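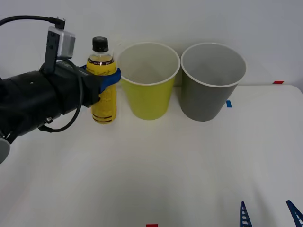
La célula de Diltero lleva 320 horas de servicio y Mawuli Baidoo le dedica 60 minutos cada mañana antes de lanzar el primer ciclo. La revisión empieza por los cables. El bucle que baja por la muñeca debe conservar holgura con el brazo extendido; si se tensa, la cámara pierde imagen y hay que repetir la calibración completa.

Los dedos se cambian por parejas. Baidoo anota cada juego en el cuaderno de mantenimiento -- el actual es el 724 -- y comprueba el cierre sin carga, después con una pieza.
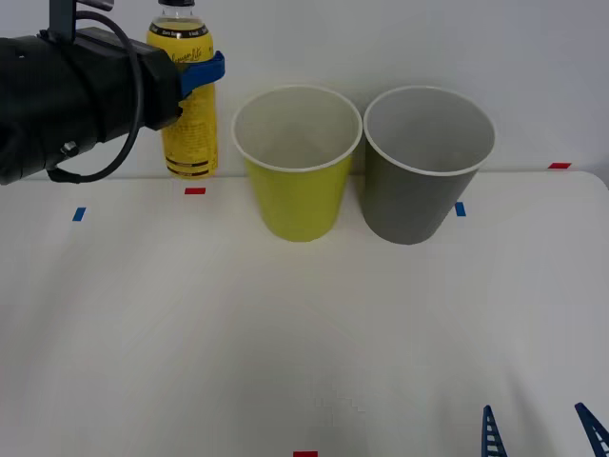

La referencia de posición es el punto que más se descuida. En la célula se resuelve con tiras de cinta roja y azul pegadas al tablero, como la roja que queda justo delante de la base de la botella. Una tira despegada se repone con plantilla, nunca a ojo. Los vasos y la botella se colocan a mano al iniciar cada serie.

Con el segundo brazo el procedimiento es idéntico, salvo el orden de los ejes. 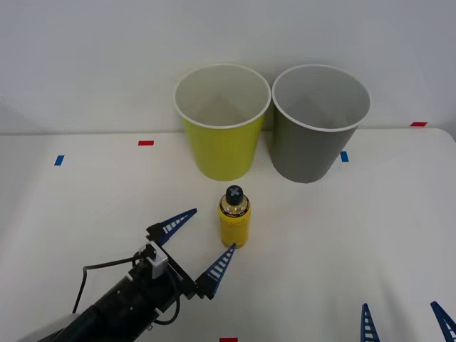

El error de aproximación se corrige en el controlador Jerberg, parámetro 354, con el brazo a velocidad reducida. Baidoo modifica un solo valor por intento y repite el acercamiento desde el mismo punto de partida. Los tornillos de la muñeca se reaprietan al terminar, con el brazo sin tensión eléctrica. La próxima parada larga está prevista para noviembre.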